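A morning with Florian Royer, the man who looks after the tables

I've been spilling drinks my whole life, so when a friend told me there was a man in Navdale who spends his working week thinking about white tabletops and what lands on them, I emailed him before I'd finished my toast. Florian Royer wrote back the same afternoon. Come at ten, he said, and wear something you don't mind getting splashed.

He works for Endimer, a small firm that looks after other people's furniture: cafés, waiting rooms, a couple of libraries. They have 134 tables on their books at the moment and he says he could tell you the condition of most of them from memory. (I tested him on the ones at Rumimska, the café where I do half my writing. He knew about the wobbly one by the toilets!)

"People think wood is the hard one," he told me, putting the kettle on. "Wood is easy, wood forgives you. A matt white top shows you everything. Every sleeve, every cup."

So why does everyone buy white? He laughed at that for quite a long time. "It looks lovely in the showroom. Nobody's had lunch on it yet."

The thing he really wanted to talk about was milky drinks. Plain black tea, he reckons, you can leave for a bit while you find a cloth. Anything with milk in wants dealing with straight away, and it wants blotting first. I confessed that my own method is to grab whatever's nearest and go round and round until the wet patch is enormous. He put his hand over his eyes.

"You start at the outside," he said. "Always the outside, coming in. You lay the mitt down flat and let it drink. Then you lift it, fold it, and lay it down again. The wiping is the last bit, and it should be a bit boring by then."

He's a mitt man, by the way, very much so. I'd always thought they were for washing cars. Florian says a cloth bunches up in your fist and you end up pressing with your knuckles, so you get a clean stripe and a dirty stripe next to each other, and then you go over it again and wonder why it's taking so long. A mitt stays flat (if you let it). He prefers a strong colour too, so you can find the thing afterwards on a pale table or in the bottom of a bag.

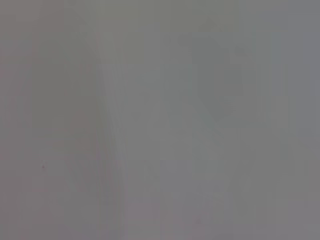
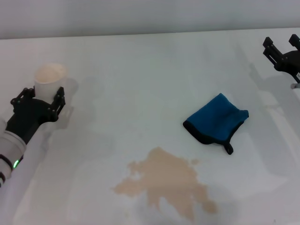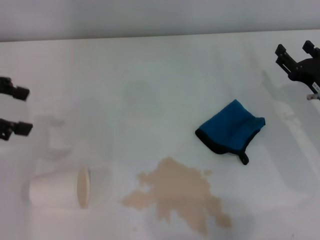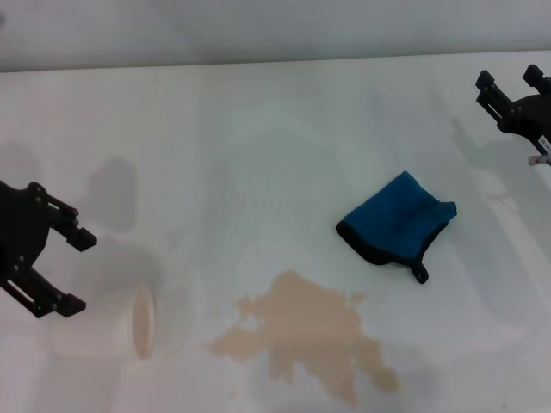

Second picture: the paper cup, the spill and the blue mitt on the white table.

Smudges were our next subject, and I'd had no idea there was so much to say. Once the puddle is up, Florian gets right down with his cheek nearly on the table and looks along it towards the light. He made me do it as well. I'd have sworn the table in his kitchen was spotless and from down there it looked like a map of the moon.

"Half of what you see is shadow," he said. "You move your arm and it moves with you. I've watched people scrub at their own shadow for a minute and then tell me the stain won't shift."

I asked if he'd ever done that himself. There was a pause, and then his colleague Baptiste Rolland, who'd come in for the biscuits, shouted "Yes!" from the doorway.

Baptiste does the bookings and has views of his own, mostly about cups. He can't stand a paper cup left on a table with a last mouthful in it. Rumimska gets through 700 of them in a busy week in August and he'd like every single one to go in the bin the moment it's finished. "It's that bit at the bottom," he said. "You think it's empty, you knock it with your elbow, and there's your morning gone." Florian thinks he's exaggerating. They've clearly had this argument many times and both seem to enjoy it a great deal.

What about sprays? Florian uses warm water and a drop of washing-up liquid on nearly everything, and a second mitt, dry, to finish. He did once buy a very expensive foam for a run of Thygesen tables in a dentist's waiting room. It left a bloom on the surface that took him two visits to get off, and he still has most of the tin in the shed if anybody wants it.

I'd meant to stay an hour and it was gone one by the time I found my coat. On my way out I asked what he does at home, when it's his own tea going across the table and there's no customer watching.

"Tablecloth," said Baptiste.

Florian went a bit pink. It's a nice one, to be fair to him, yellow checks, and he irons it.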